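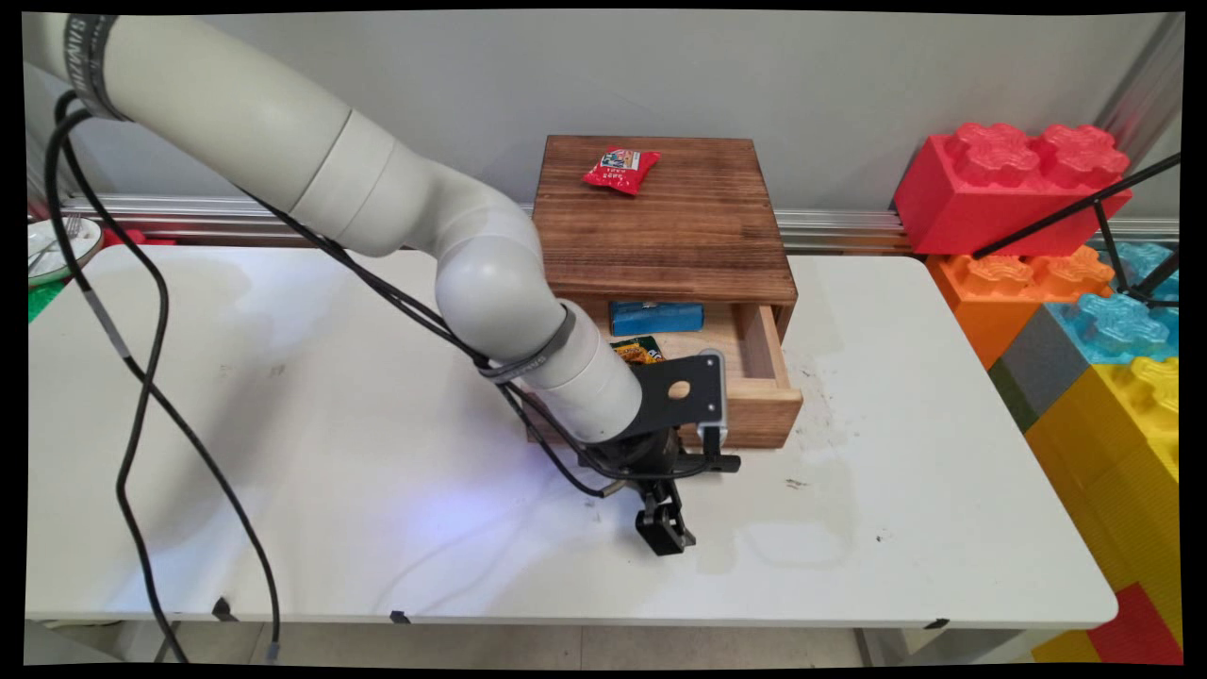 Re: [cell-practice] Cable slack rule, draft 2

Wed 15 May, Wen-hsiung Chang wrote:
> Section 7 says cables must be "suitably restrained" on the arm.
> Suitable to whom? At Grusthorpe we'd each read that differently.
> Can somebody propose wording we can check by eye?

Hi Wen-hsiung, hi all,

Yep, that one's my fault, I wrote it in a hurry! Look at our drawer setup at Stornon. There's a strap up on the big tube and another between the elbow and the wrist, and that second one holds the bundle fine. But then you've got two long cables hanging off the upper part and running down past the front of the table. Under my wording that passes, and I don't think it should.

So how about this:

"No cable may hang across the work surface. Any loop past the last strap must stay clear of the fingers at full wrist turn."

I'd also like a line on clearance next to tall panels. We say nothing about it now, and the wrist view makes me want to (I'd go for a slow-speed zone, but I'm open). 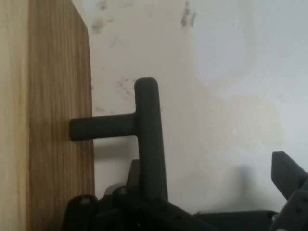
Wrist camera, wood panel on the left, gripper along the bottom.

Chin-lung Wan asked if the Plornow folks could try the wording on their cell before August. Fine by me. Send edits to the list please, my inbox has 3,076 unread and yours will drown in there.

Ng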